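Home Interiors and Everyday Materials
Unit 3 handout: Floors, and where they meet

Welcome back, everybody. I promised last time that we would get down on our hands and knees for this unit, and I meant it. Floors are the part of a house we touch most and look at least, and I have a soft spot for them, so please bear with me if these notes ramble a little. Read them before class if you can, and bring a pencil, as there are a few places where you'll want to argue with me in the margin.

Where we left off

In Unit 2 we talked about walls and how a wall finish mostly has to look after itself. A floor has a harder life. It gets grit, chair legs, wet boots, dropped pans, and sun in one corner and never in the other. When you study a floor, start with how people walk across it. Stand in the doorway and find the path from the door to the window, from the stove to the table, from the bed to the closet. Wear follows those paths, and so does dirt, and a good plan for a room takes them into account before anybody chooses a color.

A bit of background

For a very long time the ordinary floor was packed earth, sometimes with rushes or straw thrown over it. Boards came in where timber was cheap and upstairs rooms were wanted. Our local example is the Warkik house, whose upper floor dates from 1627 and still has its wide, uneven boards (we'll visit in June, and please wear soft shoes!). Notice when we go that no two boards are the same width. The sawyer used what the tree gave, and the carpenter fitted them together like a puzzle.

Carpet in those days was a thing you put on a table, if you were lucky enough to have one at all. It moved to the floor slowly, first as loose rugs, then as strips sewn together, and much later as the fitted carpet most of us grew up with. The row of cottages at Lumow was finished in 1940 with bare pine in every room, and going through the old household papers you can see the rugs arriving one by one: a small one by the bed, then one by the hearth, then a runner for the stairs. I find those lists very touching, but I'll save that for class.

Wood underfoot

Wood moves. If you remember one thing from this unit, I'd be happy with that. A board takes in moisture from the air and swells across its width, then gives it up again when the heat comes on and shrinks back. It hardly changes along its length. This is why an old floor has gaps in winter that close up in summer, and why a new floor needs a little space left around the outside of the room, hidden under the baseboard. The Irer school hall was laid tight to the wall on all sides, and by the end of the first damp season it had a hump in the middle you could roll a ball off.

Carpet underfoot

Carpet is forgiving where wood is fussy. It hides a rough subfloor, keeps a room quiet, and feels kind on a cold morning. It also holds on to dust, and it shows a traffic path sooner than you'd think. When you compare two samples, bend each one backward over your finger and see how much of the backing shows through. Dense pile closes up again. Thin pile lies there and grins at you.

Meeting lines

Now for my favorite part, the place where one floor stops and another begins. You'll find it at doorways, at the edge of a kitchen, or simply where a rug ends partway across a room. Look at whether the two surfaces sit level, whether there is a strip over the join, and which way the boards run.

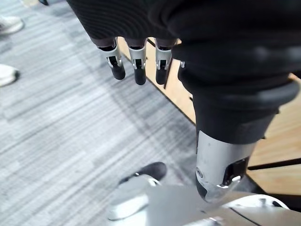
Fig. 1. Carpet meeting wooden floor.

A loose rug edge can be moved, turned, or taken up for cleaning, but it can also slide or curl. A fixed edge stays put and needs a decision that you will live with for years. Height matters more than most people expect. Even a small lip will catch a slipper, a stroller wheel, or a walking stick, so think about who uses the room.

For next time

Choose one meeting line where you live and draw it twice, once from above and once as a slice from the side. Then read the Yau workbook, page 11, on threshold strips, and skip the bit on cork until we get to it. Pencil is fine. Messy is fine too.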